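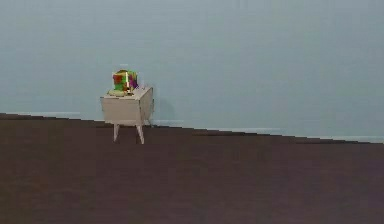 발표자 노트: 시뮬레이션 시험 결과를 어디까지 믿을 것인가

슬라이드 1
인사는 짧게. Eddale 평가팀 소속이라고만 말하고 바로 시작한다. 오늘은 새 표준을 홍보하러 온 자리가 아니라고 먼저 밝힐 것.

슬라이드 2
요즘 납품 서류를 보면 "시뮬레이션 200회 통과"라는 문장이 꼭 들어 있다. 무엇을 통과했는지는 잘 안 적혀 있다. 흰 협탁 하나, 그 위에 알록달록한 큐브 하나, 벽은 민무늬에 바닥은 갈색 한 가지. 이런 장면에서 나온 숫자를 가정집 거실에 그대로 옮겨도 되나? (청중에게 묻고 잠깐 기다린다. 대답이 없으면 넘어간다.)

슬라이드 3
Ludeck 내부 지침 초안 이야기. Marta Savchuk가 보내 준 판본 기준이다. 항목이 16개인데 장면 구성을 다루는 항목은 하나뿐이고, 문구도 "충분히 다양할 것"이 전부다. 충분히가 얼마인지 물었더니 시험자가 판단한다고 했다. 시험자는 대개 개발자 본인이다.

슬라이드 4
성공률 89퍼센트 슬라이드. 천천히 읽는다. 분모를 물어볼 것. 초기화에 실패한 회차를 뺐는지, 물체가 상판을 뚫고 떨어진 회차를 어떻게 처리했는지. Satish Rajan은 물리 엔진 오류니까 빼는 게 맞다고 한다. 나는 빼더라도 몇 건인지는 적어야 한다고 본다. 여기서 길게 싸우지 말 것.

슬라이드 5
우리가 쓰는 최소 기록 양식.
장면 파일 버전과 난수 시드
물체 초기 위치의 범위
마찰계수와 질량, 그 값의 출처
조명과 카메라 위치를 바꿨는지 여부
제외한 회차와 사유
마지막 줄을 비워서 내는 곳이 제일 많다. 비워 두면 반려한다.

슬라이드 6
500회로 늘리면 되지 않느냐는 반론. 같은 탁자에서 시드만 바꾼 500회라면 별로 달라질 게 없다. 다리가 벌어진 탁자와 곧은 탁자, 벽에 붙은 경우와 떨어진 경우를 섞어야 한다. 그래도 실물 시험을 대신한다고는 못 하겠다.

슬라이드 7
Zapata 쪽 제안인 외부 인증 마크. 솔직히 회의적이다. 심사 비용을 누가 내는지 문서에 없다. Ivars Vaher가 객석에 있으면 직접 답하게 할 것.

질의응답
양식 개정은 7월 예정. 인증 일정 질문은 받지 않는다.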